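Fruta toda junta ou separada? (tabuleiros, cestos e pêssegos que não duram nada)

Tópico iniciado por nespereira_brava

Boa tarde a todos! Desde que em julho começámos a receber o cabaz grande da Grundia (a minha cunhada desistiu do dela e eu fiquei com os dois, erro meu) que a despensa parece uma frutaria. Comprei tabuleiros pretos, daqueles compridos e baixos, e ando a tentar arranjar um sistema. Até agora o que faço é espalhar tudo para ver o que tenho e depois passar para um cesto de plástico azul-claro, com ranhuras, o que vai para a cozinha nessa semana. Na prateleira de cima ficam os abacates, que cá em casa demoram uma eternidade a amadurecer, e mais umas peras.

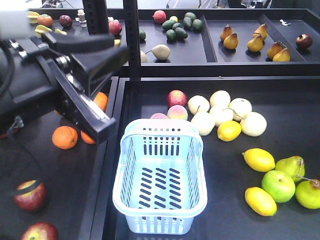 O meu problema são os pêssegos. Ponho-os ao lado das maçãs porque é onde cabem e ao fim de 4 dias já tenho um com a marca castanha do costume. As laranjas e os limões aguentam tudo, nem me preocupo. Mas as peras também me fogem: um dia estão duras como pedras, no dia seguinte já só servem para compota. Como é que vocês fazem?

Resposta de tiaZulmira_VC

Olá nespereira! Tira já as maçãs de ao pé dos pêssegos, mulher! As maçãs soltam etileno e amadurecem tudo o que estiver à volta. Eu tenho-as numa caixa à parte, na marquise – e os abacates, esses sim, é que deviam estar com as maçãs, se os queres prontos mais depressa.

Resposta de glazarevic

Não concordo totalmente com a Zulmira. O etileno conta, sim, mas num tabuleiro aberto e com a despensa arejada duvido que seja isso. Pêssego estraga-se sobretudo por pancada e por peso em cima. Uma camada só, pé para baixo, sem se tocarem. Faço assim há 7 anos e perco muito pouca coisa.
Gorazd Lazarević

Resposta de tiaZulmira_VC

Gorazd, com todo o respeito, experimenta meter uma banana ao lado de uma maçã e depois falamos :)

Resposta de glazarevic

Num saco fechado, de acordo. Numa prateleira, continuo na minha.

Resposta de carleen_l

Eu uso cestos com ranhuras para quase tudo e gosto muito, deixam passar o ar e lavam-se num instante. Só ponho um pano no fundo para a fruta mole, senão fica com os quadradinhos marcados. As peras vão para o frigorífico assim que cedem um bocadinho junto ao pé, nem um dia a mais!
Carleen Lowther

Resposta de nespereira_brava

O pano no fundo, claro! Nunca me tinha lembrado e o cesto tem mesmo o fundo todo furado. Vou mudar as maçãs para outro tabuleiro e pôr os pêssegos numa camada só, e assim não me zango com nenhum dos dois. Carleen, os limões também os guardas no frigorífico?

Resposta de carleen_l

Guardo, na gaveta de baixo. Fora só deixo dois ou três, para o chá.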